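The flowers that never need watering

I used to be a terrible snob about fake flowers. My gran had a basket of them on top of the telly, faded to the colour of weak tea and furry with dust, and I swore I'd never give one houseroom. Then I moved to Pesden, into a flat where the living room gets a great blast of sun all afternoon and the bathroom gets none at all, and I killed every living thing I brought home. Tulips, a fern, a supermarket orchid (that one took some doing). By June I was sick of tipping slimy stems into the food waste and I bought my first artificial bunch from Makori, the homeware shop by the station. I hid it behind the bread bin whenever friends came round!

I'm out of the closet now, and I've become a bit of a bore on the subject. What I've learnt is that most fake flowers look fake because of how we put them in the vase. They come out of the box squashed flat, all facing the same way like commuters, and people just plonk them in and walk off. You have to bully them a bit. Bend the stems, turn a few heads sideways, pull the leaves down, and leave it a bit wonky. 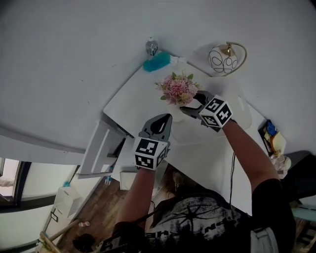
Pink is the colour everybody gets wrong. Go for one shade all through and it looks like a birthday cake, and if you chuck in purple and blue to liven it up you're straight into garage forecourt territory. I like one big show-off and a lot of quiet company, and the bunch on the white table has the idea exactly, with a large pink bloom in the middle, the sort you'd take for a chrysanthemum, and smaller ones in pale pink and cream around it. A few green leaves stick out at the sides too, and please don't snip yours off. They stop the whole thing turning into a ball.

Then there's the vase, and here I've wasted real money. Clear glass is cruel to artificial stems because you can see the wire, and filling it with water to fool people just makes everything rusty and a bit sad. I've tried glass pebbles. I've tried the pretend water you pour in as a gel, which set with a hair in it, mine. Something pale and cloudy is much kinder, letting the light in but keeping the stems to itself. My favourite is a little Hituner one I found on a market stall, chipped on the bottom where it doesn't show.

Height matters more than I'd thought as well. You want the blooms sitting low, just over the rim, so they look as if they're resting there. If there's a long bare neck of green plastic between vase and petals, get the wire cutters out. Not your kitchen scissors, I've ruined 3 pairs.
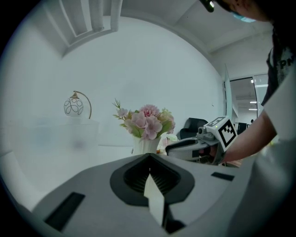 And do think about what goes near them. In a white room a small bunch can do a surprising amount of work, but it likes a friend, and for me that's nearly always a lamp. Something round, with a bit of pattern or a bit of gold on it, so there's another shape for your eye to wander off to. Keep them a little way apart, though. Mine used to be jammed up together on the sideboard and it looked like the reception desk at a dentist's.

Dust is the enemy, obviously. I give mine a go with the hairdryer on cold, and twice a year they get a swish in the sink with washing-up liquid and a night upside down over the bath. Cloth petals can bleed, so test one at the back first. The Sustix ones I bought last year turned the water the colour of Ribena and I've been nervous ever since.

I still buy real daffodils in spring, a big bunch for the kitchen windowsill, and the pink lot go in a shoebox on top of the wardrobe till they've gone over.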